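Trinura College Community Board > Events and Tickets

Lecture series tickets: why the change this year?

harkusow_hall
Posted 9:12 a.m.

Does anyone know why the December lecture in Kamath Auditorium has reserved seating now? Last year you walked in, showed your ID and sat wherever you wanted. I went to get two tickets this morning and had to pick a section. The page says 80 seats in the front are held for donors and faculty guests.

mtbell62
Posted 9:40 a.m.

They changed it after last spring. People were standing in the side aisles and the fire marshal had words with the events office. I was one of the people standing, so I don't mind the change.

quietdesk
Posted 9:58 a.m.

Students still get in free, right? My roommate says you have to claim the ticket ahead of time or you lose the attendance credit.

mtbell62
Posted 10:05 a.m.

Free, yes. You need the ticket for the door and you still have to scan out at the end for credit. If you leave during the questions it doesn't count.
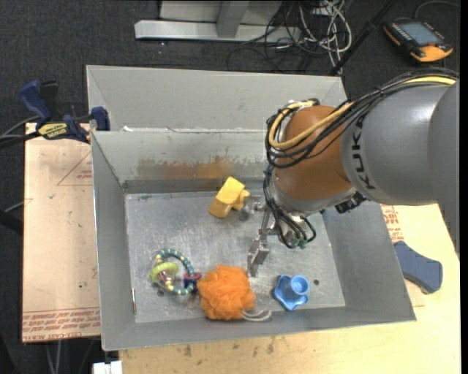 EVENTS AND TICKETS – page 2 of 2

orla_k
Posted 11:31 a.m.

I don't agree that this was a safety thing. They could have capped the room and kept open seating. Holding the front rows for donors is a separate decision. The series started as a student event, and when Gemma Ruggiero spoke here the first five rows were all undergrads. The questions were better for it.

harkusow_hall
Posted 11:47 a.m.

That was my feeling too. I don't mind getting a ticket early. I mind sitting in the balcony with a third of the front section empty, and donors don't always show up.

lusell_alum
Posted 12:20 p.m.

I buy the donor ticket most years. It's $105 and includes the dinner in Lusell Hall beforehand. The money goes to the student travel fund, at least according to the program. I would be fine sitting farther back – the dinner is the part I pay for. You could write to the events office and ask them to release unclaimed seats ten minutes before the start.

orla_k
Posted 12:34 p.m.

I wrote in October. The answer was that they would "take it under review."

pagecount
Posted 1:15 p.m.

I work the door for these. Unclaimed seats do get released, but only when the house manager says so, and that has been after the introduction both times this fall. By then people in the balcony don't want to move. If you want to be close, ask for the waiting list at the box office. It's extension 2717. They don't put it on the website.

quietdesk
Posted 1:22 p.m.

Just called. I'm on the list. They said to be in the lobby by 6:30 and have your ID out.

harkusow_hall
Posted 1:50 p.m.

Thanks, I'll call after class. Is the book signing before or after?

pagecount
Posted 2:03 p.m.

After, in the lobby. Bring your own copy if you have one. The bookstore table takes cards only.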